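Print | E-mail
Filed under: Tabletop, Paper Games, Home Projects
Last updated: 11/11/21

1/ I've been making a paper game board for the big brown table and a few people asked how it's laid out. Putting it all in one thread so I can stop answering in replies.

2/ The board is nine squares of plain white paper, three by three. No printed mat, no drawn lines. The gaps between the squares are the lines.

3/ I started in August with one large sheet and a marker. It curled at the corners and the marker bled. Threw it out after two weeks.

4/ Second try was a cloth board from Rudomport. Nice cloth, but you had to iron it every time it came out of the drawer. I gave it to my sister's kids.

5/ Loose squares are easier. If one gets a coffee ring on it you replace that one. I cut mine from a pack of Cliditz heavy paper, 60 sheets, and I've used very little of it.

6/ Cutting: make one square you're happy with and use it as the pattern for the rest. Don't measure each one. I measured each one the first time and they all came out slightly different anyway.

7/ Gaps: I use a ruler laid flat as the spacer. Set the middle square down first, then work out from it. Starting at a corner, I always ended up with the last row leaning.

8/ A dark table helps a lot. The strips between the squares show up without any tape. On my old pine desk you could hardly tell where one square stopped.

9/ Labels. Columns get letters, rows get numbers, same idea as a map or a chessboard. So you can say "B2" across the room and the other person knows it's the center.

10/ The letter cards are small and go past the back row. The number cards are bigger and go down the right side, with 1 at the front and 3 at the back.

11/ I printed the numbers large and dark. The letters are smaller because I cut those cards from scraps. I may redo them at the same size as the numbers. Haven't decided.

12/ Which way the numbers face depends on where you sit. Pick a side of the table and turn them to suit that side. With two players facing each other, one of them reads upside down and gets used to it in five minutes.

13/

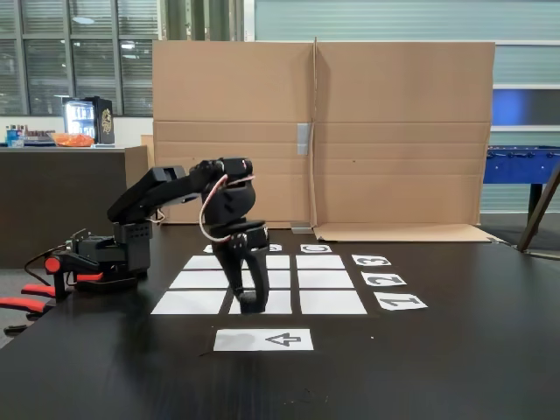

The nine squares with the letter cards behind and 3, 2, 1 down the right side.

14/ Someone asked about glue. I don't use any. A dab of Fodent putty under each square holds it, and it comes off the tabletop clean if you roll it with your thumb. Don't leave it on for a month. I did that on a shelf once and it left a spot.

15/ Games that work on it: tic-tac-toe, three men's morris, and a memory game where you call out a square and have to remember what was on it. The last one is the best of them if you have kids over.

16/ For storage, squares and cards go in one envelope, putty in a sandwich bag. Write the column order on the front of the envelope.

17/ Total cost was under 5 dollars because I already had the marker. If you have to buy paper, any heavy white stock will do. Thin printer paper slides when someone walks past.

18/ Next I want to try a four by four on the same table. I think it fits if I trim the squares down a little. Will add to this thread when it's cut.

Print this thread | E-mail to a friend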